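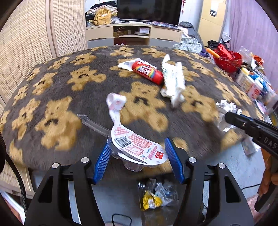
Course 717: Packaging and the Consumer
Unit 3 Handout — Single-Portion Packaging
Updated Sep 21, 2018

Purpose of the unit
Students will study how a single portion of food is enclosed, labeled and priced. The unit carries two credits and assumes that the reading on shelf life has been completed.

Key terms
Primary package: the layer that touches the food.
Secondary package: the carton or wrap that groups primary packages for sale.
Lidding: a flexible sheet sealed to the rim of a tray or cup.
Peel force: the effort needed to separate the lidding from the rim. A seal that is too weak may leak in transit; one that is too strong may tear or spill the contents.

Labeling
A small package offers little room for print. Ingredients, net weight and storage advice compete with the brand name for the same surface. Where the law allows, part of this text may be moved to the secondary package.
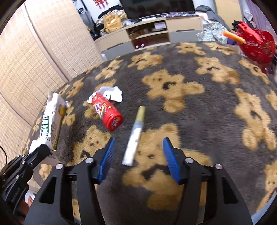

Cost per serving
Divide the retail price by the number of servings, then compare the result with the bulk price for the same weight. Students should record both values before the discussion of the Reisinger case in October.

Assigned work
Read the Reisinger case and the Jallutport market survey. Submit a written comparison of three packages of different types — one page for each. Late work is accepted only with prior approval from the department office.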